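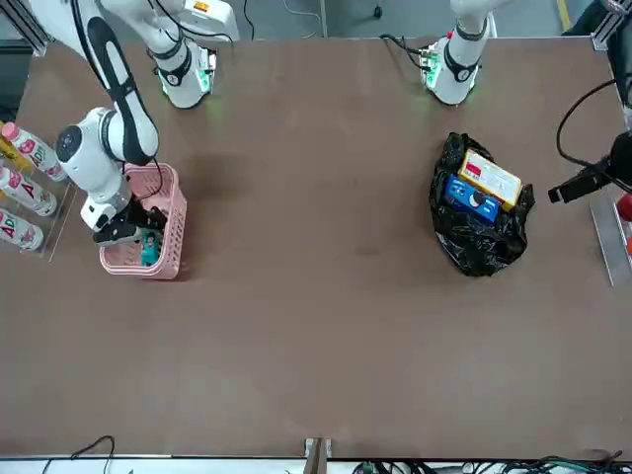

4. Comparação de garras: montagem e ensaio

Esta secção serve para decidir qual das duas garras Washolm fica montada no braço direito: a de dedos estreitos ou a de dedos largos. Se já decidiu pelo aspeto, como faz quase toda a gente, leia pelo menos a nota sobre o cabo em 4.2 antes de ligar seja o que for.

O ensaio pressupõe a bancada Prurninness de dois braços, já calibrada conforme a secção 3, e o controlador Ofori com o perfil de mesa carregado.

4.1 Preparar a bancada

1. Estacione o braço esquerdo. Não participa neste ensaio e, se ficar a meio do caminho, participará na mesma.

2. Coloque o cesto ao alcance do braço direito e deixe livre a parte da mesa mais próxima do operador. Vai apetecer-lhe pousar ali a chave de fendas. Resista.

3. Escolha objetos de ensaio que façam parte do seu trabalho real. Caixas de cartão são fáceis e deixam toda a gente bem-disposta; inclua também alguma coisa pequena e irregular no fundo do cesto, onde os dedos têm de entrar entre paredes.

4. Se usar sacos de plástico, prefira os escuros e amarrotados. O brilho incomoda a câmara lateral, e mais vale descobrir isso agora do que no dia da demonstração.

4.2 Montar a garra

1. Desligue a alimentação do braço no controlador. O botão de pausa não desliga a alimentação, por muito convincente que pareça.

2. Encaixe a garra na flange e aperte os quatro parafusos em cruz.

3. Ligue o cabo e deixe folga suficiente para o punho rodar até ao fim do curso nos dois sentidos.

NOTA: a folga do cabo é uma arte ingrata. Com pouca, a ficha salta; com muita, o cabo faz um laço por cima do bordo do cesto e tenta levá-lo consigo. Rode o punho à mão, com o braço desligado, e observe o laço em todas as posições.

4. Volte a ligar a alimentação e selecione o modelo de garra no menu Ferramenta. Se saltar este passo, o controlador assume a garra anterior e desce com a confiança de quem nunca se enganou.

4.3 Executar o ensaio

1. Ajuste o tempo de fecho para 800 ms e a espera após o fecho para 300 ms. Use os mesmos valores nas duas garras, ou estará a comparar os valores.

2. Corra o programa PEGA 2, que desce ao cesto, fecha, sobe e larga fora dele.

3. Registe cada tentativa como pega, escorregadela ou falha. «Quase» não é uma categoria.

4. Troque de garra, repita 4.2 por inteiro e corra o mesmo programa com os mesmos objetos.

CUIDADO: não meta a mão no cesto com o programa em curso para endireitar um objeto. Prima a paragem de emergência primeiro. O objeto espera.

4.4 Ler os resultados

A garra estreita costuma ganhar dentro do cesto e perder nas caixas, que rodam entre os dedos. Com a larga acontece o contrário, e ainda raspa nas paredes. Na oficina de Wornelville ficámos com a estreita e baixámos a velocidade de subida.

As almofadas dos dedos devem ser substituídas aos 3000 ciclos, ou antes, se começarem a brilhar. Para encomendar almofadas, consulte a secção 9.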